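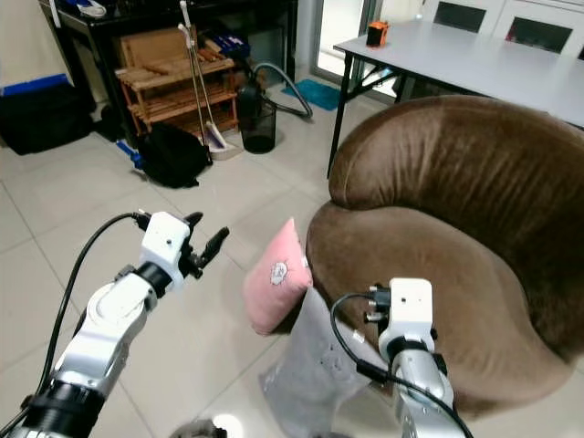 Mebrat Tekleab tells me the big armchair is the only honest piece of furniture left, and that a living room without one is a waiting room. I have my doubts.

I grew up with a velvet chair. It took up half the room, and whatever came into the house got leaned against it: a cushion, a plastic bag, the mail. Sitting down meant moving four things first, so we sat on the floor.

The stores don't mention this. Hostside wants 2000 dollars for a puffy one and calls it an anchor. Anchors are heavy and you trip on the chain. My folding table cost 147 and has held dinners, taxes and a sewing machine, and on Sunday it goes flat against the wall.

Mebrat says you can't nap on a table. Fine. But how often does anyone nap in the chair? In our house it was the cat, and later the laundry.

Brown velvet also shows every crease – I'd like to see the showroom model after one winter. Buy it if you want it. Measure the room first, and then measure what you plan to pile on it.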